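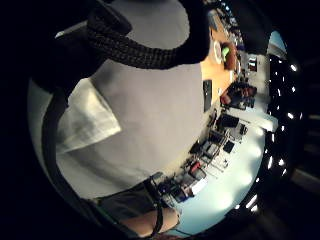
Should a person who records training data for robots be allowed to delete a recording without giving a reason? In my opinion this should be allowed, on the same day and with one button, and the rule should be written down before the first recording is made.

I write this after two years of working with small groups that teach robots by hand demonstration. Before that I wrote safety instructions for packaging machines, so I come from a world where there is a rule for almost everything. There is a rule for the height of a guard and for the colour of a stop button. When I moved to Laltska and began to work with recordings, I looked for the rules about the people who make them. I found very long pages about file formats and almost nothing about the people.

The camera is near the hand, and the hand is near the body. This means that the recordings contain much more than the task. They contain clothes, desks, screens, a colleague who sits behind and has not agreed to anything. In a factory we would call this a side effect and we would measure it. In our field it goes on the disk together with the rest, and it stays there.

At Mulum, where I helped for one winter, the practice was that each operator could look at the day's recordings before they were sent to the server. It was a good practice on paper. But to remove a recording the operator had to fill in a form, and the form had a field called "justification". I counted the forms in December, when I prepared the yearly report. There were 695 sessions and 2 forms. The manager was pleased with this number and said that the operators had no complaints. I was not pleased. I think that people do not like to write to their manager "my face is in it" or "I was speaking on the phone with my doctor". They close the window and go home.

Pirjo Hakala, with whom I often disagree, thinks that a free delete button is dangerous for quality. Her argument is serious and I will try to repeat it fairly. If operators can remove what they want, they will remove their mistakes. A robot that learns only from clean work does not know what to do when the cup slips. She is right that failed attempts are valuable. But I believe this problem should be solved with pay and with instructions. Pay for the hour and do not pay for the successful attempt. Tell the operators clearly that a dropped object is welcome. If they are still ashamed of mistakes, then the fault is in how we speak to them, and a form will not repair it.

The second question is the people in the background. At Jiltum they put a sign on the door and consider the matter closed. A sign is better than nothing, but a person who works in that room every day cannot choose another room because of a sign. I would ask for three simple things in any written standard. The people who share a room are asked before, by name, and not only the operator. The hours of recording are known in advance, so that somebody can take a call elsewhere. And the tool shows clearly when it is recording — a light, a sound, I do not mind which — so that carrying it across the room with the camera on is a decision and not an accident.

I know the answer that I will receive, because I received it already in Ríos after a talk: small groups cannot afford this. The guideline I gave out there was 140 words long. It needs no lawyer. The delete button took one programmer one afternoon, and most of this afternoon was used to decide where the button should be.

Another answer is that faces can be blurred later by software. I use such software and I am glad that it exists. But it looks for faces, and a person is recognised also by the jacket, the voice, the photograph next to the keyboard. Also, "later" is a weak word in a project plan. I have seen blurring planned for the next version in more than one place, and the next version came without it.

My proposal is therefore modest. Do not start with a large standard which will be finished when all the data is already collected. Start with one page, hang it where the tools are charged, and let the operators correct it with a pen. I would read the corrections first.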